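3.2 Table and objects
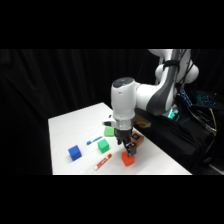
Figure 2. The covered table with small items set out, orange-red block among them.

3.3 Why small things on a plain cover

Work on tabletop clutter mostly starts from the full mess: a desk after a week, a kitchen side on a Sunday. Useful, but hard to compare. Two desks are never untidy in the same way. So we went small. One table, white cover, dark curtain behind, a handful of things that would fit in a coat pocket or near enough. The idea comes from the Werkelar sorting study, where people were asked to put away the contents of a drawer and then say which item had bothered them most.

White cover for contrast. A bright block shows up on it straight away, and so does its shadow, which turned out to matter for the people judging distance from photographs (see 3.5). The curtain is there to keep the background quiet. Earlier trials at Etden had a bookshelf behind the table and the judges kept mentioning the books.

Objects were picked for being unlike each other. Block: plain, strong colour, no obvious owner, no obvious home. The small brown device with the blue screen on top is the other extreme -- a lit screen pulls the eye and people tend to treat the thing as in use, so they leave it alone. The tan object near the back edge sits somewhere between. Judges could not agree on what to call it and we did not give them a word for it.

3.4 Layout

Items are spread out, not piled. Piling was tried in August and dropped, too much hidden underneath and the scoring became a guessing game. Spread layouts still give some overlap from the viewer's side, one thing partly behind another, and we kept that in. A real table has it too.

Placement followed two rules. No item to touch another at the start. No straight rows, as rows read as "already tidy" and the scores go up before anything has been moved. Apart from that placement was free, done by hand by whoever was setting up. C. Uysal did most of them and has a slight habit of leaving the middle of the table open; we looked for an effect of this on the scores and did not find one worth reporting.

Cover smoothed flat before each layout. Creases were a nuisance in the pilot, small items lean on them and roll, and a rolled item got marked as "dropped" by two of the judges.

3.5 Scoring tidiness

Each layout was photographed and scored from 1 (very untidy) to 9 (nothing left to do). Judges saw the photographs one at a time in shuffled order, no time limit, and could go back. In all 207 photographs were scored. Every one was seen by two judges working apart, and where they differed by more than a point Cengiz Uysal gave a third score and the middle value was kept.

Judges also wrote a line on what they would move first. These lines were short and often just a colour: "the orange one". "orange". "that red thing". Colour came before shape nearly every time, and shape before size. Position was mentioned least, which surprised us a bit given how much care had gone into it. The exception was anything close to an edge, where wording got stronger ("move that before it falls").

Names for the block varied more than expected. Orange, red, orange-red, one "brick coloured". We merged these by hand into a single label. The Mfaume word list was no help with this, it has orange and red as seperate entries with nothing in between.

3.6 Limits of the set-up

A plain cover is not a kitchen table. No crumbs, no post, no half-full mug, and most of what makes people tidy in the first place is missing. Scores here should be read against each other and not against scores from homes. The Narkska photographs, taken in lived-in rooms, use the same scale but the judges there were told who lived in the house, and that alone could shift thier answers.

Light was from overhead and kept the same through the main run. Shadows are soft -- fine for judging where a block rests, less good for judging height. We would add a side lamp next time.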